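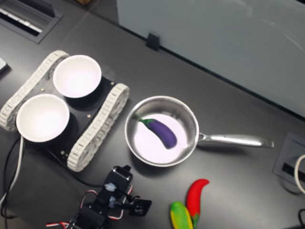
Play kitchen check, Ullow Room, May

Please go through the whole sheet before the first group comes in at 9.15, and do write in the comments even when everything is fine. A line or two helps whoever has the sheet next, and it saves us all hunting through the cupboard for something that went in the bin a fortnight ago.

1. Toy vegetables: surfaces
Checked: yes
Comments: Aubergine, chilli pepper and corn all looked over in good daylight and wiped down. The aubergine still has a lovely shine and no splits. The corn needs a bit of patience, as crumbs do like to settle between the kernels, so a soft toothbrush is kept in the top drawer for it.

2. Toy vegetables: stalks and small parts
Checked: yes
Comments: Give each green stalk a gentle tug and a twist. All firm this time. The chilli gets chewed more than anything else in the box, bless them, so I looked at the pointed end twice and ran a thumb over it for rough spots. Smooth.

3. Saucepan
Checked: yes, with a note
Comments: It's a proper stainless steel pan and the children adore it because it clangs, but it does have a long handle. Turn the handle in towards the middle of the table when you set up, please, well away from little faces. No sharp places along the rim. Handle doesn't wobble.

4. White paper bowls
Checked: yes
Comments: Feel round the rims and throw out any that have gone soft or been nibbled. We have 15 left in the packet, and I've put more on the Brorkar order, number 662, along with the wipes. They don't take kindly to washing, so don't try to rescue a grubby one.

5. Table
Checked: yes
Comments: Wiped and dried. The dark top hides spills very well, so bend down and look across it towards the window. All four legs steady.

6. Floor and walkway
Checked: action needed
Comments: The corner of the mat by the Camargo Road door is lifting again. I've taped it for now, and it's a decent bit of tape, but it does want replacing before the summer fair.

7. Storage box
Checked: yes
Comments: Lid closes without pinching fingers. Box is stored on the low shelf, and the spare vegetables are in the bag marked Sallon behind it.

Next check: first session in June. Clean sheets are in the blue folder, and the pen is on a string.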